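The Planner That Waits Its Turn

A motion planner for a robot arm is usually judged on two numbers: how long it takes to find a path, and how often it fails to find one. Jamie Treloar's team at Pallenden added a third. They log how often the planner is asked the wrong question.

The case that started it was a tabletop pick. The perception module reported a pose, the planner returned a collision-free trajectory in 39 milliseconds, and the arm closed its fingers on air. Every component had passed its own tests. The pose had been valid when it was published and stale when it was used, and nothing in the interface between the two modules carried that information.

Durkonow, the software layer Pallenden has been building for the past 2 years, is mostly an attempt to fix that interface. Each estimate that leaves perception carries a timestamp, a covariance and an expiry. The planner may refuse an estimate that has expired. It may also request a new view before it commits to an approach.

"The refusal was the hard part to sell," Treloar says. "People see an arm standing still and file a bug."

Most of the testing happens in simulation. A run loads one of 4,000 generated rooms, places the arm at a work surface and renders the wrist view at the rate the control loop expects. Wall textures, light direction and furniture are drawn from separate distributions, so a failure can be replayed with one variable changed. The team spends much of its time on surfaces. Grooves, slats and raised edges produce strong image gradients that an edge-based segmenter can mistake for object boundaries, and a reflective pane can contribute depth readings that belong to no real geometry.
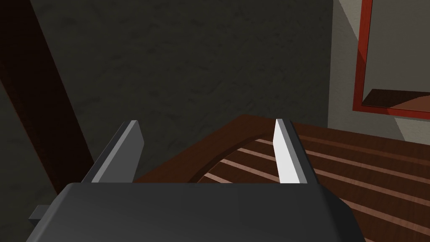

Wrist view from a simulated room, with the gripper open over a striped wooden surface. The curved rim lies between the fingers.

Rooms with nothing to grasp are kept in the test set on purpose. A detector that always proposes a target will score well on a benchmark where there always is one. Durkonow's regression suite gives equal weight to the correct null result: no candidate, no plan, no motion. Early builds did poorly on it. One version proposed grasps on table trim with high confidence, and the planner, given a pose and no reason to doubt it, obliged.

The current version runs candidates through a geometric check called Amegashie, which compares the proposed object against the fitted support surface. If the two can't be separated by more than the sensor noise, the candidate is dropped. The check is simple and was written in an afternoon. Tuning the noise model took most of a winter, as the value that worked under flat lighting rejected thin objects under strong side light.

With the check enabled, the suite's null-result score stands at 92 percent. Treloar is more interested in the remainder. The failures cluster on curved edges seen at a shallow angle, where the plane fit is poor and the residual looks like a small object. A second view from a higher wrist position resolves many of them – at the cost of a longer cycle.

Whether that cost is acceptable depends on the task, and Durkonow leaves it as a parameter. The next release will move the decision into Darnus, the scheduler, which already knows how much slack remains before the following operation. It is due in February. The interface specification is finished; the timeout behavior is still being argued over.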